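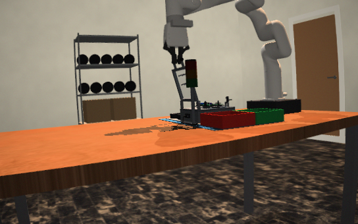 Why Is the Library So Loud? A Noise Study of the Wurside Reading Room

Lautaro Domínguez
3 June 2021

I picked this topic because I was annoyed. I do most of my homework in the Wurside reading room and I kept losing my place on the same page, so when Ms. Zapata told us to measure something we cared about, I already had my complaint ready to go.

My question was pretty simple: does the room get louder because more people come in, or because of what they're doing once they sit down? My guess was the first one. More people, more noise, done.

I used a sound meter borrowed from the science department and took 400 readings, 200 in the morning and 200 after school. I set the meter in the same spot each time, next to the atlas shelf, and wrote down the number and whatever I could hear (chairs, talking, the printer, somebody's chips). The first week I forgot to check the battery and had to throw out a whole afternoon -- those readings aren't in the total.

So, the guess was wrong! Some of my loudest readings came when the room was half full. The big jumps in my notes nearly all say "chair" or "printer." Talking was more of a steady hum, and after a while I stopped noticing it even though the meter didn't. The chairs have bare metal feet and the floor is hard, and you really feel it when somebody scoots back in a hurry.

I also handed out a survey and got 100 back. Most people said talking bothered them most, which doesn't match the meter at all. I think a voice pulls you in because you can follow the words, and a decibel number can't show that. If I did this again I'd ask people what they heard right at that minute and skip the "usually" questions.

Then I tried felt pads on the chairs at 2 tables. The notes for those tables have way fewer chair scrapes, but it was a short test and it was also the week before finals, when everybody is quieter anyway. I can't really say it was the pads. I'd like to do the rest of the room in September, when classes start up again, and move the printer out to the hall if the librarians will let me.

Things I'd fix: a second meter by the door, a better way to log times (my handwriting is bad), and more morning readings on rainy days.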